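Notes for my talk, October 13, 2022
Topic: sorting the drink waste at Pollusari

(Speak slowly. Water first. Do not read the slides aloud.)

## Start

Good afternoon, and thank you for the time. I want to talk about a small subject, which is what happens to a can or a bottle after somebody has finished the drink. I work on the ground floor at Pollusari, in the building that we share with Enard. We have one kitchen, one long corridor and two meeting rooms, and all of these places make drink waste every day.

Before June we had one big bin beside the kitchen door. Everything went in there: cans, plastic bottles, tea bags, napkins, sometimes a fork. The people from Ralska, who collect our waste, sent us a letter and wrote that our recycling could not be accepted. I have the letter with me, if somebody wants to read it in the break.

(Pause. Show the letter.)

## What we counted

For one month we opened the bags and counted. It was not nice work, but I recommend to do it once. We found 1,182 drink containers. Of these, 694 were cans and the others were plastic bottles. Glass we did not find at all, which surprised me, but our shop downstairs does not sell glass.

Say here: the counting took longer than planned, and we needed better gloves.

The second thing we learned was about the mixing. A can is easy to recycle when it is alone. When it is wet with old coffee and has a napkin stuck on it, the people at the sorting place may throw it away together with the napkin. So the first rule we made was that cans and bottles must be parted already on our side, before they go in any bag.

## The color idea

We tried signs on the wall first. They had too much text, and I wrote them, so I can say this. People who come to throw away a can do not stop to read five lines. After this we changed to colors, with gray on one side and yellow-green on the other. Cans go to the yellow-green. Bottles go to the gray.

To explain it to new colleagues I like to use a table and paper cups. It is quicker than a walk to the kitchen, and people remember it better when they see a can lying in a cup.
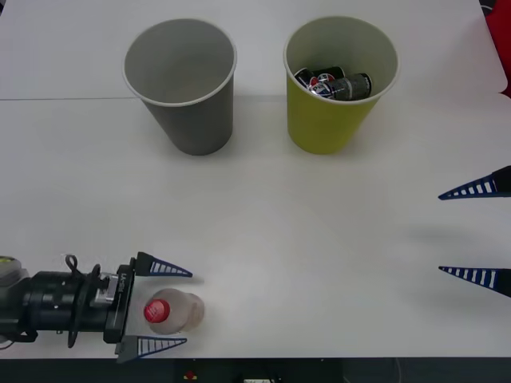

*Two cans in the yellow-green cup, the gray cup still empty, and a plastic bottle.*

(Leave the slide up. Ask the room: where does the bottle go? Wait for an answer, also if it is quiet.)

Please look at the cans in the cup. They lie on their sides, one over the other, and they fill the lower part of what we can see inside. The same happens in a real bin. Cans that lie across each other leave a lot of air between them, and the bin seems full too early. In our kitchen we now ask people to press the can flat, if they have the strength and the can is empty. Not everybody likes to do it, because of the noise.

## Some details which I was asked before

Caps: Leave them on the bottle. We had a long discussion about this, and Ralska told us they prefer it on.

Rinsing: One short rinse is enough. You do not need soap or hot water.

Paper cups: They do not go with the cans or with the bottles. I must say this every time, because I use paper cups to show the colors and then somebody puts a paper cup in the yellow-green bin.

Cans with something still inside: Please pour it out in the sink, not in the plant.

## What it cost

We bought 16 bins from Wainwright, half of them in each color. The lids were extra. I would buy the lids again for the kitchen, but not for the corridor, where people have a laptop in one hand and cannot lift a lid with the other.

(If there is time, tell about the bin which was too tall for the space under the sink. If there is no time, go on.)

## Questions

Probable questions: the smell in summer, who carries the bags, and if the Enard side will join. For the smell, answer that we empty the bins more often when it is warm. For the bags, show the list. For Enard, say that we have asked and are waiting for their reply.

Leave the printed color sheets on the chair near the door, and remember to take back the letter.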